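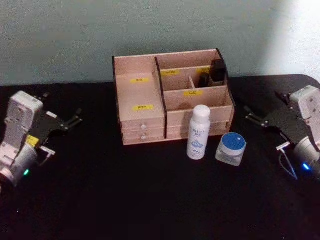 Wooden organizer with small yellow labels on a black table.

Undbridge Records and Supplies Project
Progress report to the Bennani Fund
29 April 2020

Summary

The project is on track in two of its three parts and behind in the third. The paper records from the old Gistunine office have been sorted and boxed. The shared supply list is in use. The move to a single filing system across both sites has slowed down, mostly on account of the office closures this spring, and we are asking for a change to the end date.

Records sorting

When the grant began, Undbridge held the paper files of three earlier programs, most of them in no order. We have now been through 633 folders. Each one has been checked against the retention schedule, given a reference number and entered in the index. Folders past their keeping date have been set aside for shredding, but none will be destroyed until the Clarkov office has signed off on the list. That list went to Clarkov in draft and we are waiting for comments.

The work took longer per folder than we planned. Many of the housing advice files held loose letters belonging to other households, and these had to be matched up before the folder could be closed. Staff settled on doing the matching in batches at the end of each week, and the pace picked up after that.

Labeling and small supplies

The label scheme in your original approval was a color for each program and a short printed code. We dropped the colors. Two of the colors looked alike once printed, and the label stock was on back order for weeks. All labels now use the same stock with a printed code only. Codes are short enough to fit on a drawer front or the spine of a folder, and the full key is kept at the front of the index.
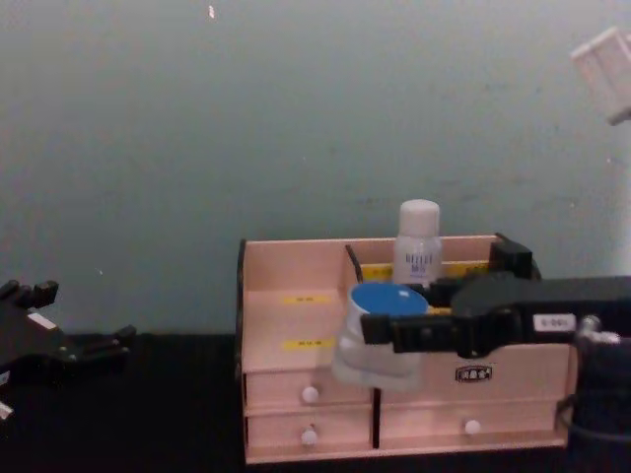
Supplies are now ordered through one list for both sites. Before this, Gistunine and Undbridge placed separate orders and often bought the same things in the same month. Spending on pens, clips, tape and folders is down by about 20 percent against the same quarter last year. Part of that is simply that the offices have been shut, so we would not read too much into it yet. A full quarter of normal use will give a better figure.

Filing system across sites

This is the part that is behind. The plan was for staff from each site to spend time at the other, learn how files were kept there, and agree on one set of rules. Only one of these visits took place before travel stopped. We have carried on by phone and have a written draft of the rules, 10 pages long, which covers naming, closing and lending of files. It does not yet cover files shared with outside agencies. Gistunine keeps these by agency and Undbridge keeps them by client, and both sites have good grounds for their way of doing it. We would like to settle this in person.

Budget

Spending is under plan. The travel line is largely unspent and the shredding contract has not been called on. Shelving came in slightly over because the delivery to Gistunine had to be rebooked - the supplier charged for the second trip. We have covered this from the supplies line and no extra money is needed.

Requests

1. Please move the end date of the filing system work to the end of September.
2. Please allow unspent travel money to be carried over to the new end date.

The next report will include the signed disposal list, if Clarkov has returned it, and the revised filing rules with the section on outside agencies. Copies of the current index can be sent on request, with client names removed.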